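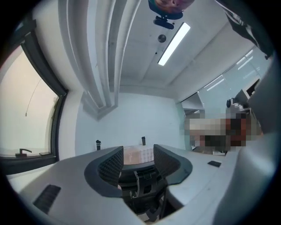 Window end, morning. Two black bottles, pink-and-white patterned piece, back wall.

May, 9:40. Window end of the room, light and heat notes

Purpose: decide whether things can stay at the window end through the summer or have to go to the inside wall. Ehsan wants an answer before the Warnport order is placed, as the order includes shelving and the shelf length depends on it.

Light. The glass washes out to white-beige in the morning and no outside detail is usable as a reference. The wall behind the bottles is even by eye. Took six lux readings along it at bottle height with the Drokimov meter, left to right, lamps on. Highest at the window side, as expected, then a slow drop. No step anywhere, so the old worry about a shadow band from the window post does not apply at this hour. Repeat after lunch when the sun has moved off the glass.

The two bottles are good markers for this. Dark, narrow, small caps, and they read clearly against white from anywhere in the room. The pale patterned piece is the harder case. The grid print is faint to start with and goes fainter in strong light. From the door I could tell pink from white but could not follow the grid. Rui could, with the overhead lights off. So glare is a better explanation than distance, though one person's eyes is not much of a test.

Heat. Thermometer on the ledge, handle side, out of direct sun: 27 °C at 9:40 with the window closed. Higher than I expected this early. The reading by the inside wall was lower but I took it with the door open, so I am not writing it down as a comparison. To be redone with the door shut.

Window hardware. Lever handle turns, with some play before it catches. Left it closed for all readings. Mostafa asked if the cord could be tied up out of the way. It hangs on a slant inside the glass area with the pull at the low end, and it swings when the window is opened. I would leave it alone until we know the length needed. If it is tied, tie it to the dark bracket next to the handle and keep the lever free.

Clearance. Yvonne's rule from the Cunha job was some 100 mm between anything standing and the wall behind it, for air. Keep the same rule for now. She has no record of how the value was chosen and neither do I.

Provisional:
— Bottles can stay at the window end. Nothing in the light readings argues against it.
— Patterned piece: move to the inside wall if the print has to be readable, otherwise leave. Do not decide on the morning readings alone.
— Pureck film for the glass: ask for a sample before ordering a roll. The last sheet had a tint and would spoil the color comparison.
— Shelf length: hold. Danilo to confirm whether the shelf may run past the window post.

Open points: afternoon light set, same meter, same height. Temperature at both ends with the door shut. Meter calibration sticker is unreadable, so treat the values as relative only until the certificate is found. Yvonne thinks it is in the gray folder.

14:10, added. Afternoon set started and stopped. Meter battery low after the third position. Spare is on charge, will resume from position one and discard the three values.

Recent entries
Meter comparison, old unit and Drokimov
Shelf bracket load check
Cunha job, closing notes
Overhead lamp replacement, door side
Pureck film, first sheet
Warnport order, draft list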